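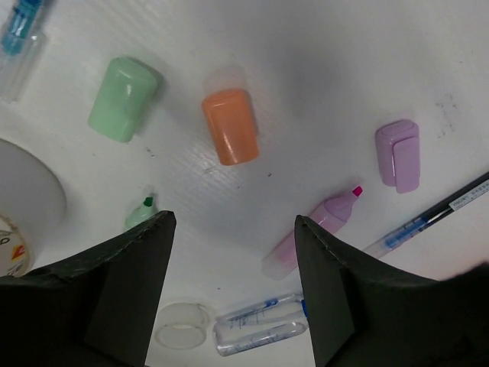

*Mint-green cap, white table.*

**Zuvis Overnight Lip Mask, review**

Third week on this. Thick, a bit waxy, no taste. I put it on at 10 pm and there's still some left at breakfast, wich my old Kareo balm never managed. Flaky corners gone by day four. Smell is faint, sort of oat. Downsides: gets on the pillowcase, and the tube splits at the crimp. Mine did anyway. Would buy again but only on sale. Jastby has it cheaper then the pharmacy.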